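Storenov kitchen helper, two-arm model: a buyer's notes
by Orsolya Magyar

Storenov quoted us 1,790 a month, and the brochure said nothing of crockery. Drorkley came in lower but wanted 50 months up front, a touching show of faith in our lease. 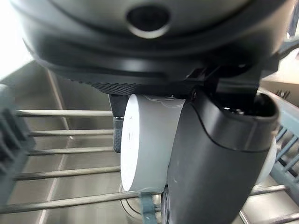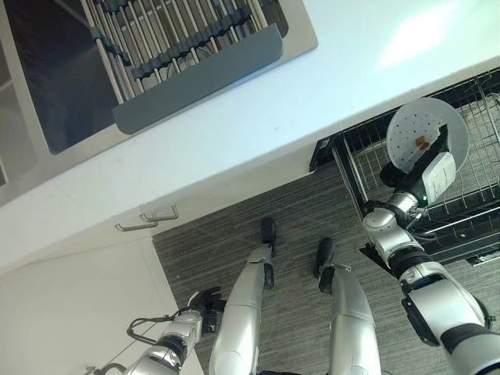
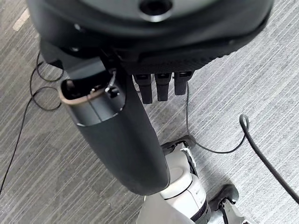
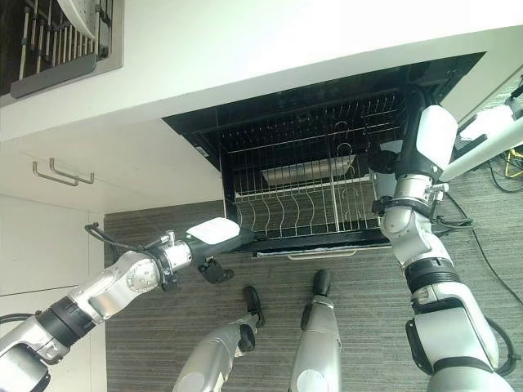 My advice is to budget for the room before you budget for the machine. Csonka's planning sheet has 67 lines and not one for flooring. Ours is gray striped carpet, with black cables lying on it, so cable covers went on the order along with spare plates. Training is billed separately. Three stars, four if they throw in the plates.

20 shares
2 comments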